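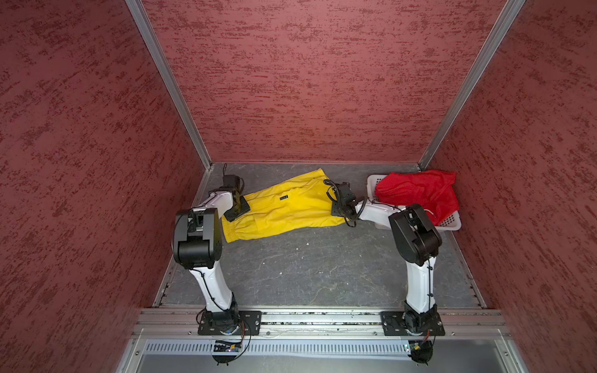 Can you run two arms off one 24V supply at home?
People do. Size it for both arms stalling at once, fuse each arm on its own, and give each one its own run back to the supply, no daisy chain.

That's the short version, pinning it up here so I stop getting DMs. Long version below, and yes I know some of you disagree.

-- ovham_garage
26 Apr 2020

----

bijan_a wrote:

Good timing, I'm at the same spot. Two arms on one extrusion rail, bench in the shared shop at Astaddale. Everything fine with one arm. Turn on the second and the first one twitches at the shoulder every time the second one lifts. Separate fuses already. What gauge did you run?

----

ovham_garage wrote:

14 to each base. Overkill maybe. Had a spool of it.

Twitch sounds like ground to me. Where do your two grounds meet?

----

bijan_a wrote:

Uh. At the rail I guess? Both plates bolt to it. There's a ground wire off the left base and the right one just... goes through the metal.

----

ovham_garage wrote:

There you go. Don't use the rail as a return. Anodized extrusion is a lousy conductor except where a bolt scratched through, so it changes every time you snug something up. Run a proper wire.

----

sowah_e wrote:

Disagree a little on the single supply. I ran one for months and it was fine until it wasn't. One arm hits a hard stop, supply goes into protection, BOTH arms drop. If they're holding something between them you get a mess. Two small supplies, grounds tied together at one point, done. Costs a bit more.

----

ovham_garage wrote:

And then one supply trips and one arm drops while the other keeps pulling. I'd take both going limp thanks

----

sowah_e wrote:

Depends what they're pulling on. Cloth, who cares. Also you can have the controller watch both voltages and stop the other arm. It's one line off each board. I'll dig up my wiring drawing, its on the old laptop

----

hashini_n wrote:

You're both skipping the e-stop. Whichever way you go it has to cut motor power to both arms, one button, real contacts. Not a message to the software. Mine goes to a contactor on the DC side and leaves the logic up so I don't lose position.

----

ovham_garage wrote:

Yes. Should have put that at the top. Will edit.

(edit: forum won't let me edit the top post any more. Read Hashini's reply, everybody.)

----

bijan_a wrote:

OK ran a second ground this morning, straight to the supply. Twitch is way smaller. Still there if I lift fast. Meter says 24 dips to around 91 percent of that at the right base, left base barely moves.

----

sowah_e wrote:

Then it's wire or crimps on the right side. How long is the run and what is it?

----

bijan_a wrote:

Leftover speaker wire. Don't yell

----

sowah_e wrote:

Not yelling. Replace it.

----

majali_g wrote:

Lurker, first post. Folding rig here, two arms, mostly towels and T-shirts. A question on spacing while you're all in one place. My bases are close enough that the elbows hit if both grippers go for the middle. Do I move the bases apart or fix it in software?

----

hashini_n wrote:

Move them first, it's just T-nuts. Then software for what's left. If you only do software you end up with poses where neither arm can get out without backing up, and the planner sulks. Leave slack in the cables before you slide anything. I pulled a connector clean off a board in February doing exactly that.

----

majali_g wrote:

Thx. And recalibrate after?

----

hashini_n wrote:

Every time a base moves. Even a hair. Scribe a line on the rail at each plate so you know if one crept.

----

ankrah_bench wrote:

Counterpoint, I leave my bases close on purpose. Small things like socks, you want both grippers to reach the same spot without being stretched all the way out. Arms get floppy at full reach. 3 positions marked on my rail and I slide between them depending on the job. Saved calibration for each.

----

hashini_n wrote:

And it repeats when you go back to a saved one?

----

ankrah_bench wrote:

With a dowel pin through the plate, yes. Without, no. Tried it without for too long.

----

majali_g wrote:

Dowel pins ordered.

----

adjei_ar wrote:

Back to power for a sec -- has anyone tried the Cludadus boards at the base? They've got a bulk cap and the fuse right there. Abdul-Rahman from the Ankrah build night, some of you know me. I have 4 of them and no time to test.

----

sowah_e wrote:

A cap at the base would help Bijan's dip on fast lifts. Wont fix speaker wire. Watch the inrush on the contactor too, two big caps charging at once can weld it. Put a precharge resistor in.

----

bijan_a wrote:

New wire in, 14 like Ovham said, fresh crimps. No twitch on slow or fast. Gonna do the e-stop before I run it again. Hashini which contactor, and did you need a precharge on yours?

----

hashini_n wrote:

Yes to precharge. Part number's on the inside of the lid, will post it tonight when I'm back at the shop.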